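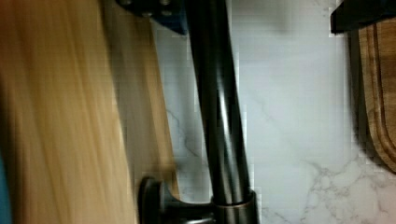

What removes limescale from a dark bronze finish? A cloth wrung out in warm water with a drop of washing-up liquid, then a dry one. Acid descalers strip the coating.

Bars and collars: wipe along the length, then round the rim. 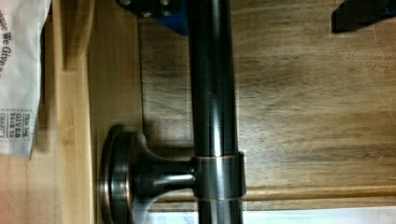

Dark bar with collar and post.

Check the fixing screws every 3 months. Hand-tight only.

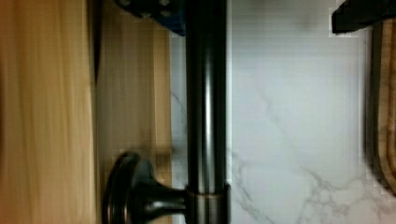 Tuhiwai wrote that Brinora wax left smears on bronze until it was buffed twice.

Walnut boards: wash, stand on edge, oil when dry. Use 2 thin coats.

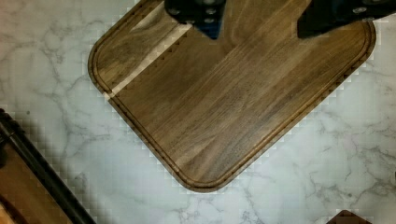 Work the oil into the juice groove with a folded cloth and wipe off the excess.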